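Section 4. Recording a Foal in the Stirmont Stable Register

4.1 Before You Begin

Have the breeding certificate, the dam's registration papers and the foal's markings sheet at hand. The register must be open under the account of the farm that owned the dam at foaling. Leased mares are covered in Section 6.

4.2 Entering the Foal

1. From the main menu, select Horses, then New Foal.
2. Enter the dam's registration number. Her name, color and breeder will fill in automatically.
3. Enter the sire's number. If the sire stands at an outside farm, such as Rondercombe or Laitinen, select Outside Stallion and type the number from the breeding certificate.
4. Enter the foaling date and sex.
5. Type the proposed name. Names may contain up to 29 characters, including spaces.
6. Select the base color, then the pattern. For a foal whose color is likely to change, select Undetermined.
7. Select Save Draft.

Note: A draft is kept for 80 days. After that it is deleted and the foal must be entered again.

Caution: Do not enter a sire from memory. Once a record has been submitted, parentage can be changed only by the Lesville office using Form 911.

4.3 Printing the Markings Sheet

1. Open the draft and select Print Markings.
2. Draw all white markings in red ink, including those below the knee and hock.
3. Note whorls and scars in black ink.

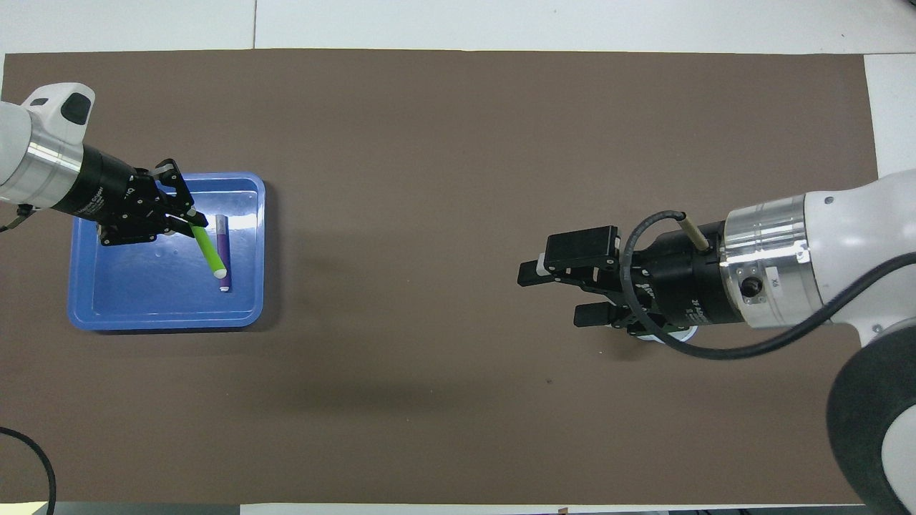
4. Sign the sheet and mail it to the Lesville office with the breeding certificate.

Allow about 15 working days for processing. Applications received in May may take longer. The foal's status will change from Draft to Registered when the papers are issued.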